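4.2 How people sort when we let them

I should say up front that I came into this study expecting to be bored by the sorting data. The interviews were the part I was excited about! But Margarida Valente kept nudging me to look at the household sheets again, and she was right, so this section is longer than we planned.

Quick recap of the setup. We asked 127 households in Perstead to keep a kitchen diary through November, writing down each time somebody put away dishes, groceries or kids' things, and where it went. Fourteen households dropped out (new baby, broken boiler, one plain "no thanks"), which left us with 113. Between them they gave us 2815 usable entries. Olga Esteves coded all of them by hand and I coded a smaller batch of 200 so we could compare notes. We agreed on most of it. Where we didn't, it was nearly always the word "matching", which I had been using for color and she had been using for anything that belonged together - lids with pots, socks with socks.

So we split it. From here on, "color match" means the diary gives color as the grounds for the choice, and "set match" means the things were bought or used together. Seixas (2011) folds both into one category, and I think that's why her numbers for families with small children look so high. Kids do talk about color a lot. They also talk about whose cup is whose, and if the cup is red and so is the drawer label, good luck telling which one mattered.

What surprised me was how the grown-ups wrote. I expected them to go by size or by what was nearest, and plenty did, but a good chunk of the entries read like this one: "green bowl on the green shelf liner, don't ask me why." We did ask, in the follow-up calls, and mostly got a laugh. Tharun Kamath, who ran those calls, thinks people fall back on color when they're tired and there are only two or three places a thing could go. With more places than that, they start thinking about use again. The simplest layout is given in Figure 3.
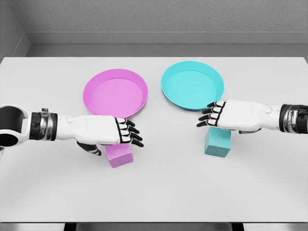
Figure 3. Color match with two items and two places: a pink and a turquoise tray, each with a cube of matching color in front of it (computer rendering).

I like Tharun's idea, but I can't say the diaries prove it. They don't record how tired anyone was, and the time of day is a pretty weak stand-in for that. Evening entries do lean toward color match, but evenings are also when the kids are helping, so we're back to the cup problem. Gholamreza Esfahani suggested dropping every entry with a child present and running it again. We did, and the lean got smaller but didn't go away. I'd want a second town before making anything of it.

One more wrinkle - storage that came with labels. Homes with the Sirnik drawer inserts hardly mentioned color at all, and I'll come back to those in 4.3.

Correspondence: Gonçalo Garcia, Fokham Household Studies Group
© 2019 The authors. Posted March 29, 2019
Back to top

Shares: 18 | Comments: 4

Related items
Labels, lids and lost things: storage talk in shared kitchens
What a kitchen diary leaves out
Coding by hand: notes from the Perstead sheets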